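Stukunier shared shop, bench 2
Two-arm cell, pre-run check
Checked by: Niilo Toivonen
Date: Jan 10, 2018

E-stop, both arms: OK. Button on the left post sticks a little, still trips.
Base bolts: OK. Retorqued left arm.
Speed limit: set to 200 mm/s. Was 608, put it back after testing.
Finger pads, upper and lower: OK. Teeth clean, no glue showing.
Pivot bolts: OK, marked with paint pen in August.
Cable routing at wrist: FIX. Tie rubs at full turn.
Cloth on bench: OK. Pull flat before homing.
Grip on test cable: OK at force setting 43. Do not go higher on the boot.
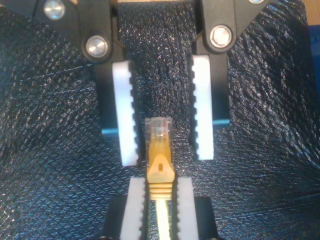

Handover position. Lower gripper closed on the yellow cable, upper gripper open.

Power supply fan: noisy, watch it.
Recheck after the wrist tie is moved.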